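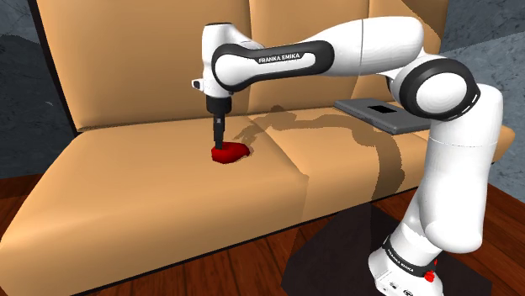 *Sofa pickup task in the simulator, Franka Emika arm over the seat cushion.*

Notes from the Tallport visit, for Heledd and whoever else ends up signing the equipment request. Typed mostly on the train back so excuse the state of it.

Went with Kurniawati Chong. Got there a bit after 9, left at half past three. Our side wanted three things answered: do we need an arm this budget year, what does it cost once you count all the stuff that isn't the arm, and can we get started in simulation while the money is being argued over. Got decent answers on two. The money one is still half open.

## Who we saw

Crescencio Cisneros runs the household tidying work at Tallport. Eliseo Medrano does purchasing for the whole building and was more useful than anyone, sat with us for over an hour with his old orders open. Conall Ní Mhurchú from Stalterbridge was also visiting and joined us for lunch, they're a year ahead of us on the same kind of plan.

## The sim first

Crescencio started us off in Gesine, which is their in-house name for the simulation setup. Living room tasks. Arm, couch, small thing to pick up off the seat, a laptop-looking device further along that the arm has to leave alone. The red lumpy object is a stand-in for all the odd-shaped junk that ends up on a couch. They went for irregular shapes on purpose, boxes were too easy and told them nothing about which gripper to buy.

Things I wrote down:

- They place the base in sim before they place it in the real room. Floor in front of the sofa, arm reaching over the seat. Moved it sixteen times on screen before anybody picked up a drill. Kurniawati liked this a lot.
- Reach is the thing to check. Getting to the front of a seat is one question, getting to the crease at the back with the gripper still pointing down is another. Worth doing for our furniture before we pick a model.
- Soft surfaces are the weak spot. Crescencio was blunt about it, the cushion in the sim doesn't squash like a cushion. Don't use sim grasp results to pick fingers. Use it for reach, clearance and layout.
- One decent workstation runs it. They share theirs between 2 people and it's tight in the afternoons.

Asked if we could have a copy of the scenes. Yes in principle, he needs to ask. Kurniawati is chasing.

## The real lab

Shorter than I wanted, there was a safety inspection at 11 and we got moved along. One arm mounted on a heavy steel plate, second bench empty, waiting for delivery. The plate was a surprise cost. The first one they ordered was too light and the whole thing shook on fast moves, so they bought it twice basically.

Also the floor. Their building people wanted a load check before anything got bolted down, took five weeks, nobody had put it in the plan. We're on the second floor so I'd assume the same for us. Heledd can you ask facilities now, before we have a quote. It costs nothing to ask.

Power was fine, ordinary outlets. Network less fine, they ended up running a dedicated cable to the controller after a month of dropouts on the shared switch.

## Money

This is the part I took most care over.

Eliseo's view is that the arm quote is the easy number and people stop there. His list of what got added after the quote was approved:

- mounting plate (twice, see above)
- spare fingertips, and a second set of fingers for soft stuff
- cameras plus brackets, the brackets weren't cheap
- workstation
- e-stop in a second location, the safety office asked for it
- shipping and customs, on a separate invoice that landed in the next budget year
- service plan, yearly
- training for two staff, travel not included

All that came to 40 percent on top of the arm for them. He said use that as a placeholder till we have our own quotes. I'd go along with it, our room needs more work than theirs did.

The one hard figure he let me copy was $3,860 for the plate, brackets and fitting, from a local shop called Ahmadpour. He'd use them again. They do drawings before you commit and they turned up when they said they would. I have the contact.

Lead times: up to 16 weeks on the arm when they ordered. So if we want anything on a bench by summer the request has to go in by December, and I mean in, not in draft. The fittings can be ordered later but shouldn't be ordered after the arm shows up. Theirs sat in its crate for three weeks.

Lease came up. Eliseo priced it and dropped it, the monthly looked nice but the return conditions were bad for a lab that drills holes in things. Used arms, he's wary, mostly over the warranty and whether the software will still be supported. Conall disagreed, Stalterbridge bought a used one and are happy with it. But they have a technician on staff who can open it up. We dont.

## Lunch with Conall

Sandwiches in the corridor. Notes are thin.

Stalterbridge went the other way around, bought the hardware first and did simulation after. Conall says he'd flip that if he had another go. They found out after mounting that the arm couldn't reach the far cushion of their couch without the elbow hitting a shelf. Moved the couch. Then the couch was in front of the door.

He also said budget for people's time, one person half-time for the first six months doing only setup and calibration. Tallport figure is about the same. Our draft has zero hours for this. I think that's the biggest hole in it, bigger than the missing plate.

Asked him about one arm or two. One. Get it working, then argue for the second with results. Eliseo said the same thing seperately so I'm calling that settled unless Heledd objects.

## What I'd put in the request

Phase one, now, small money: workstation, sim scenes from Tallport if they say yes, our own couch and table measured and modeled. No arm. Kurniawati thinks four weeks to a layout we'd trust, I'd say six.

Phase two: one arm, plate and brackets done properly the first time, cameras, second e-stop, service plan, training. Arm price plus the 40 percent, with the lines listed out so finance can see what it is. A lump called "accessories" will get cut, Eliseo's did.

Leave out for now: second arm, mobile base, anything to do with the kitchen.

## Still don't know

- Does the service plan start at delivery or at install? Eliseo thought delivery, wasn't sure. Matters if we leave it in a crate.
- Whether our grant covers the yearly plan or only purchases. Heledd?
- Insurance. Forgot to ask.
- Which gripper fingers for cushions. Tallport tried two kinds and aren't in love with either. Crescencio will send notes on both.
- Does the workstation count as equipment or IT under our rules. If it's IT it's a different form and a different queue.

Parking at Tallport is bad, take the train. Receipts are in my tray, Kurniawati's are with her. Will put the list of quotes to request in the shared folder tomorow, column for lead time included this time.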